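Interviews > Books > Computing

Lucyna Pietrzak spent two years on her handbook about keeping old databases readable, published in February by Starnitz.

"I wanted it short," she says. "The first draft had 349 pages and I cut 109 of them."

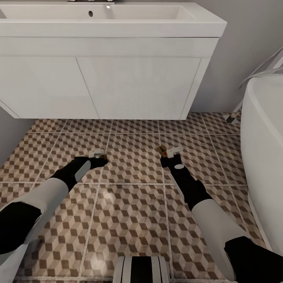 Most of the cuts were code listings – readers can download those. She kept the chapter on backups, which Riku Kaneko checked line by line.
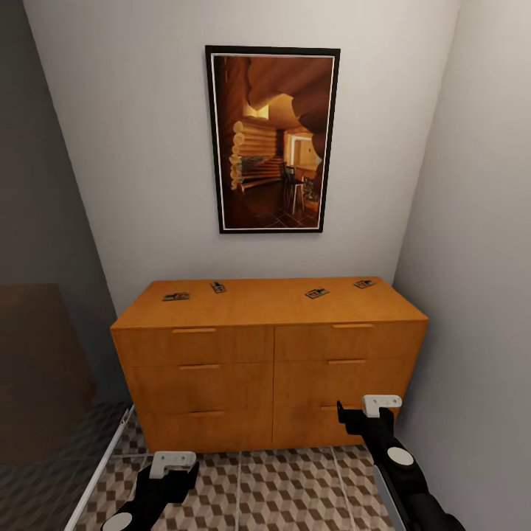 Who it is for

"People who look after one server and have other work to do," she says. The first print run was 1000 copies.

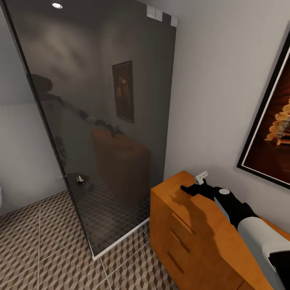
A second edition is planned, with about 50 new exercises. Pietrzak has not started them yet.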